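Tischsystem Arroyo – Arbeits- und Besprechungstisch, weiß
Hersteller: Prudalitz
Artikelnummer: 4000-W

Der Arroyo ist ein Anbautisch für Büros, Werkräume und Gemeinschaftsflächen. Er wird als Einzeltisch geliefert und lässt sich mit weiteren Tischen derselben Höhe zu größeren Flächen zusammenstellen. Die Platte ist in Weiß erhältlich, das Gestell in Weiß oder Anthrazit.

Alle Kanten sind umlaufend geschlossen, die Ecken gerundet. Getränke können ohne Unterlage abgestellt werden. Kaffee, Tee und Tinte sollten trotzdem innerhalb von 15 Minuten mit einem feuchten Tuch aufgenommen werden, bei Filzschreibern hilft ein handelsüblicher Kunststoffreiniger.
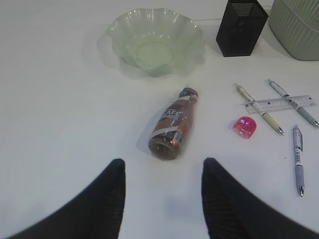 Technische Daten

Länge: 160 cm
Tiefe: 80 cm
Höhe: 72 bis 76 cm, über Stellfüße einstellbar
Plattenstärke: 25 mm
Gewicht: etwa 38 kg
Belastbarkeit: 80 kg bei gleichmäßiger Verteilung
Oberfläche: weiß, glatt
Lieferung: zerlegt, ein Packstück

Aufbau

Für den Aufbau werden zwei Personen und ein Innensechskantschlüssel Größe 4 benötigt. Der Schlüssel liegt bei. Zuerst werden die Beine an den Rahmen geschraubt, dann wird die Platte aufgelegt und von unten befestigt. Die Schrauben erst fest anziehen, wenn der Tisch auf seinen Füßen steht. Unebenheiten im Boden gleichen die Stellfüße bis 40 mm aus. Akkuschrauber bitte nur mit niedrigem Drehmoment verwenden, die Gewindeeinsätze in der Platte können sonst ausreißen.

Tische verbinden

Zwei Arroyo-Tische können an der Längs- oder an der Stirnseite aneinandergestellt werden. An der Stoßstelle bleibt eine schmale Fuge sichtbar. Wer die Tische häufig umstellt, kommt ohne Verbinder aus. Für feste Aufstellung empfehlen wir den Plattenverbinder 183, der von unten in die vorhandenen Bohrungen eingesetzt wird. Pro Stoßstelle sind zwei Stück nötig.
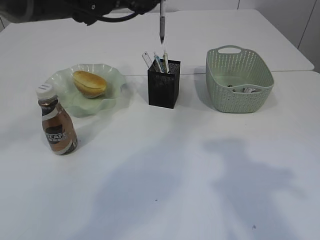
Vor dem Einsetzen der Verbinder müssen beide Platten auf gleicher Höhe liegen. Am einfachsten geht das mit einer langen Wasserwaage quer über die Fuge. Krümel und Staub in der Fuge lassen sich mit einer weichen Bürste entfernen. Bitte keine Messer oder Spachtel verwenden.

Zubehör

Plattenverbinder 183, Paar
Kabelwanne Flarkdale, zum Einhängen unter die Platte
Sichtblende Nindinport, Stoff grau
Filzgleiter für Hartböden, Satz zu vier Stück

Die Kabelwanne passt nicht zusammen mit der Sichtblende auf dieselbe Längsseite. Bei älteren Gestellen, die vor Oktober 2019 ausgeliefert wurden, wird für die Kabelwanne ein zusätzlicher Haltewinkel gebraucht. Er wird auf Anfrage kostenlos mitgeschickt.

Lieferung und Rückfragen

Lieferung frei Bordsteinkante. Der Transport in obere Stockwerke kann bei der Bestellung dazugebucht werden. Angebote für mehrere Tische erstellt Yolanda Soler im Objektvertrieb, Ersatzteile bearbeitet Milagros Sotomayor. Bei Ersatzteilanfragen bitte die Nummer vom Aufkleber auf der Plattenunterseite angeben.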